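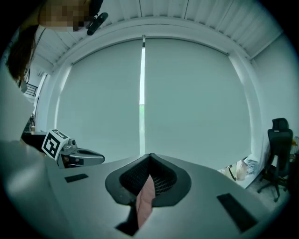 BRESTHAM, July 2023 — Cladgate has opened its equipment planning program to small shops and labs that want grippers but dont have a purchasing department to sort it out. Budgets first, hardware second. The program covers hand-held gripper tools, markers, spare pads, plus the boring stuff that gets left off the order. A light-grey gripper body with black pads set in it, a second gripper next to it with a white marker cube mounted on top — that is at least four lines on a purchase sheet, and most first-time buyers write down one. Room costs count too. Blinds for a bright window wall, a decent chair, somewhere to put things down.

"People budget for the tool and stop there," said Wilma Guthrie, who runs planning at Cladgate. "Then the first pad wears out and there's no money till next year. We'd like to see the whole list before anybody signs."

How it works. Buyers fill out a worksheet, send it in, get a costed plan back. Worksheet is 19 questions, mostly about hours of use, who'll be handling the tools and what they have to pick up. Plan comes with two versions, buy and lease, side by side. Price is $500 flat per site, and $200 of that comes off the first order if one is placed. No order required.

Parts list behind the plans now runs to 414 items, with lead times next to each one. Longest waits at the moment are on pads and small hardware, so buyers working to a fall deadline should get worksheets in early. Orders meant for November delivery need an approved plan and a deposit before they go in the queue.

The Buchanan warehouse will handle shipping and returns. Training is seperate and is done by Usell, either on site or at its own rooms, quoted by the day. Service contracts can be added at any point but they are cheaper if bought with the tools — the plan shows both figures.

Not covered: full-size robot arms, building work, software licenses from other vendors. Guthrie said arms may be added later, no date set.

Worksheets are available now from the Cladgate planning desk in Brestham. Existing customers can ask for a plan on equipment they allready own, same price.

Media contact: Wilma Guthrie, Cladgate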